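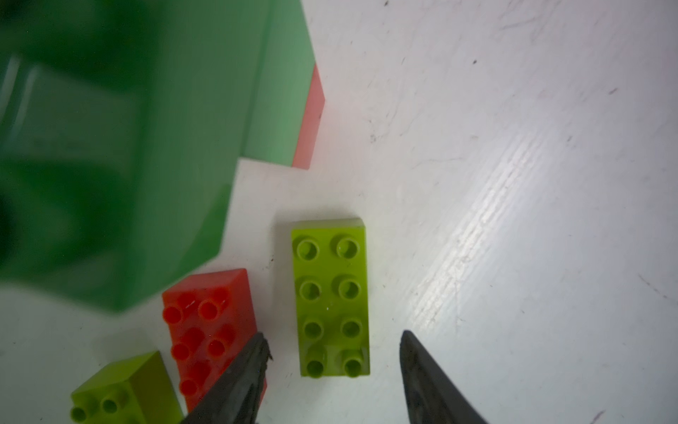

Section 4. Collecting brick-stacking episodes on the two-arm cell

Jannik Haberkorn, with corrections by Uwe Dreßler
21 March 2019
4 min read

This section covers a recording session from homing the arms to closing the log. It assumes you have finished the wiring and calibration in Section 3 and that both arms answer on the bus. The method is the one used for the Plerkow runs: an operator drives both arms, the joint positions and camera streams are stored together, and the policy is trained on the stored episodes afterward.

4.1 Before you start

1. Switch on the arm supply and wait until the indicator light on each wrist is green. If one of them stays off, go back to Section 3.
2. Start Londeo on the control computer and load the cell profile.
3. Home the left arm first, then the right. Keep your hands out of the enclosure until both have stopped.
4. Look along the cable on each arm from wrist to base. Every tie should be closed, and the loop behind the wrist should have enough slack for a full turn.
5. Open the wrist view for each arm. Both finger tips must be visible in the lower part of the view with the gripper open.

CAUTION: The arms share the middle of the table and Londeo does not check for contact between them. Keep one arm still while the other is moving near the stack.

4.2 Setting out the bricks

1. Build the starting stack by hand and place it where both grippers can reach it. It does not have to be neat. Stepped and uneven stacks gave us better results in training than straight towers.
2. Lay the next brick on the table with its studs up, inside the reach of the arm that will pick it.
3. Leave room for a finger on both long sides of the brick.
4. Change the position and angle of the loose brick between episodes. Do not mark positions on the table.

Note: Things that are not part of the task may stay on the table if neither arm has to cross them. We left them in on purpose. A policy trained only on a bare table in December failed as soon as anything else was put down near the back wall.

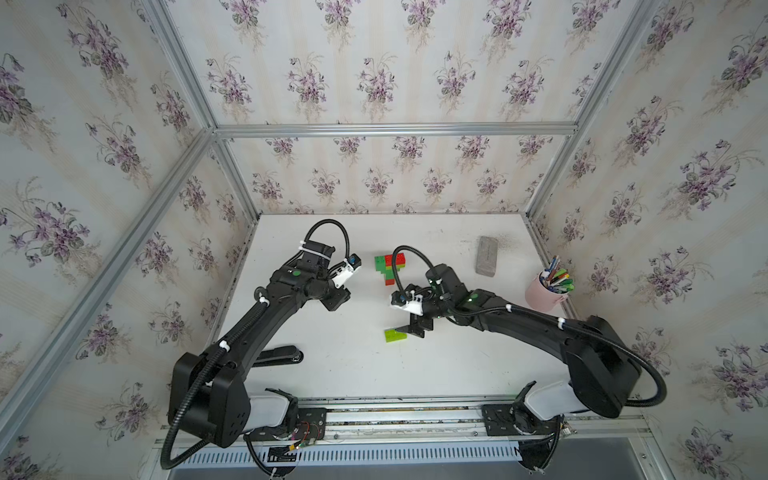

4.3 Recording an episode

1. Press Record and wait for the tone. The first 16 samples are dropped, so do not move before it.
2. Bring the gripper over the brick with the fingers open, one on each side.
3. Lower until the tips are just above the table. Do not press down – the tips wear quickly and a scratched table changes the reflections in the wrist view.
4. Close, lift, and move to the stack.
5. Line up the studs before pushing. If the stack starts to slide, steady it with the other gripper and then push.
6. Open the fingers, back off straight up, and press Stop.

An episode can hold up to 2000 samples. Londeo closes the file by itself at that point and flags it as long. Long episodes are kept but are left out of training unless you pass them by hand in Wegener.

If the brick is dropped, keep recording and pick it up again where it fell. Recoveries are useful. Throw an episode away only if the stack has fallen over or an arm has faulted.

4.4 How many episodes

The reference set has 166 episodes. With that set, the policy placed a brick on an uneven stack more reliably than the earlier Jikon baseline, and most of the gain came from the wrist views. When Uwe retrained with the wrist views removed, the arm still reached the brick but often closed beside it. Adding more episodes from the same operator made little difference. Adding a second operator did, even with only 11 episodes.

Note: Bricks close to each other in color are harder for the policy to separate when one is right next to another. If your set has several greens, put some of them side by side in part of the episodes.

4.5 Ending the session

1. Move both arms to the rest pose before cutting power. They drop when the supply is off.
2. Check the finger tips. Replace them if an edge is torn or the grip surface has gone smooth.
3. Wipe the table with a dry cloth.
4. Enter the operator name and the number of flagged episodes in the session log, then close Londeo.

Checking and trimming the stored files in Wegener is covered in Section 5.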